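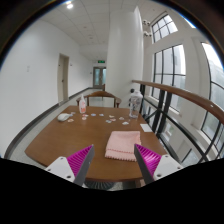 The pink cloth, folded, on the corridor table.

Home Reviews Opinion Kits Contact

I have been living with the Navska hand-held gripper kit for 14 days now, and I find myself rather fonder of it than I meant to be. The magenta ribbed fingers are the bit everyone remarks on, and quite right too, they're lovely things! Kyung-hwa Han thinks Pillell should sell them on their own, and I'd buy a spare pair tomorrow.

My grumble is with the task booklet. It has 53 tasks in it, and far too many are blocks and cups – things any old gripper manages. Cloth is where you learn whether your money was well spent, and cloth gets a single page near the back.
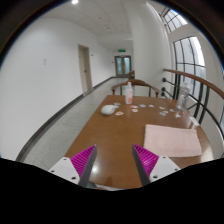

Cloth laid flat, fingers open, paper cut-outs towards the far end.

I would put that page first, and I'd leave the everyday clutter on the table as well (a mouse, a bottle or two, bits of paper), for what home was ever tidy? Ha-rang Lim disagrees with me and wants a bare table for beginners, and we have gone round this over a good many cups of tea. Still, I'd recommend the kit warmly – only do ask Pillell for more cloth pages when you order.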